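How to Oil and Maintain a Wooden Cutting Board

A wooden board needs very little to last for decades, but it does need that little on a regular basis. Most boards that crack, cup or turn gray have been left dry for a long time, or have been left standing in a sink. This page covers cleaning, sanding, oiling and waxing, in the order you would do them on a board that has been used for a while and looks it.

What you need

Food-grade mineral oil, one bottle
Board wax (a mix of mineral oil and beeswax)
Coarse salt and half a lemon
White vinegar
Sandpaper in 120, 180 and 220 grit
A sanding block
Two or three lint-free cotton cloths
A cooling rack or four small blocks to rest the board on

Mineral oil is sold at drugstores and kitchen shops. The kind from the drugstore costs less and is the same thing, provided the label says it is safe to swallow. I have used Brudia and Pakley board oils and could not tell them apart after a week. Do not use olive, sunflower or other cooking oils. They go rancid in the wood and the smell is hard to get out.

Step 1: Clean the board

Scrape off anything stuck with a bench scraper or the back of a knife. Wash both faces and all the edges with hot water and a small amount of dish soap, rinse, and wipe dry right away. Wash both faces even if you only cut on one. Wetting a single side makes it swell while the other stays put, and the board bends.

For onion or garlic smells, scatter coarse salt over the surface and rub it in with the cut side of the lemon. Leave it for 6 minutes, scrape it off, and rinse. For a board that has had raw meat on it, wipe it down with undiluted white vinegar after washing and let that dry on its own.

Stand the board on edge overnight somewhere with air on both sides. A dish rack is fine. Keep it away from a radiator, an oven vent or a sunny window.

Step 2: Check what you have

Before you sand, find out how the board was made. Look at one end. If you see growth rings, like the end of a log, and they run along the edge only, you have an edge-grain or face-grain board. If the rings are on the cutting surface, often in a checkerboard of small blocks, it is end grain. End grain drinks a lot more oil and takes longer to sand.

Look at the joints too. Run a fingernail across each one. If it catches, or if you can see light through the joint, the glue has let go and the board needs to be reglued before anything else. That is a separate job. Oil will soak into the open joint and stop new glue from holding, so do not go on to Step 4 with a board like that.
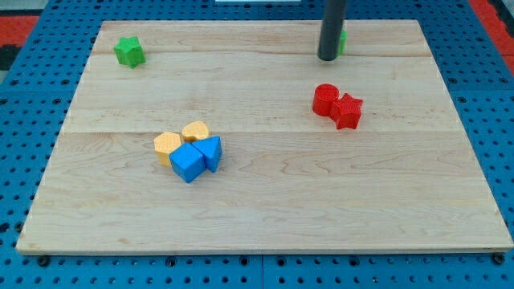 Sanding is optional if the surface feels smooth and the knife marks are shallow. If it feels fuzzy, or stains will not wash out, start with 120 grit on the block. On a board made of glued strips, like the pale maple one in the photo, the seam lines are a handy guide, and you can keep your strokes running the same way they do. Sanding across the grain leaves scratches that hardly show on dry wood and stand out badly once the oil is on. Work the whole face evenly and avoid digging at one stain, or you will end up with a dip that collects water.

When the face looks even, move to 180 and then 220. Ease the edges and corners with a few light passes of 220. Between the last two grits, wipe the board with a damp cloth and let it dry for 2 hours. The water raises loose fibers, and the final sanding takes them off. Skip this and the board will feel rough again after its first wash.

Wipe away all the dust with a dry cloth. A vacuum with a brush attachment does a better job in the corners and in any juice groove.

Step 4: Oil

Set the board on the rack or blocks. Pour a puddle of oil the size of a coffee cup's base in the middle and spread it with a cloth until the surface is wet all over. Do the edges, then turn the board and do the other face. The ends take the most, so go over those twice.

Leave it for several hours, then look for dull patches. Those are the dry spots, and they get more oil. A board that has never been oiled may need four or five coats. One that is looked after usually takes one. Leave the final coat overnight and wipe off whatever is still on the surface in the morning.

You can warm the oil first by standing the bottle in a bowl of hot tap water. It runs thinner and goes in faster – do not heat it on the stove.

Step 5: Wax

Wax is a finishing layer on top of the oil. It makes water bead up and gives the board a soft feel. Rub a thin coat over every side with a clean cloth, wait 20 minutes, and buff until the cloth slides easily. The Akbulut board wax comes in a tin and is quite firm, so I work it with my fingers for a minute before it goes on.

How often to repeat

Oil a new board once a week for the first month, then once a month after that. In winter, with the heating on, every two weeks is better. To test it, flick a few drops of water on the surface. If they sit up in beads, leave the board alone. If they flatten and darken the wood, it is time for a coat.

Things to avoid

Dishwashers. One cycle can split a board.
Soaking in the sink, even for a few minutes.
Storing the board flat on a wet counter.
Bleach at full strength, which dries the wood and lifts the color.
Varnish or polyurethane on a surface you cut on, as it chips.

If the board is already cupped

Lay it hollow side down on a damp towel overnight, with no weight on top. Check in the morning. If it has flattened, stand it on edge until it is dry through, then oil both faces the same day. A slight cup that stays can be lived with by putting rubber feet under the corners.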